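Gripper comparison meeting, 22nd July
Present: Judite Falcão, Rui Mendes, and me (taking notes, so blame me for the spelling)

We started late while Rui hunted for the charger, and then went straight to the pad question. I've now done 65 picks with the smooth pads and 65 with the textured ones, all by hand, all in the kitchen. Judite asked for the raw sheet and I'll put it in the Sorkolus folder tonight.

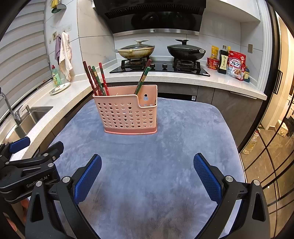

My own vote is for the textured pads, and I said so pretty loudly! The smooth ones lost 27 picks, the textured ones 4. Rui thinks I'm squeezing harder with the new set, and okay, maybe I am, so he wants a force reading before we order anything. Judite's worry was thin stuff. She'd like single chopsticks counted apart from the holder, and she pointed out that the pink one has round holes all over it, so a fingertip could catch in one and make a bad grip look like a good one. Good point. We'll add a solid-sided cup to the set.

Trindlow quote: 122 dollars a pair, which Rui called cheeky. He'll ask Ait Brahim for a price too.

Wrist camera: we ran out of time. Judite still likes the wider lens, I still find the edges too bendy. Moved to next meeting.

To do
Rui: force reading, second quote
Judite: new object list
Me: upload the sheet, redo the smooth pad picks, find a cup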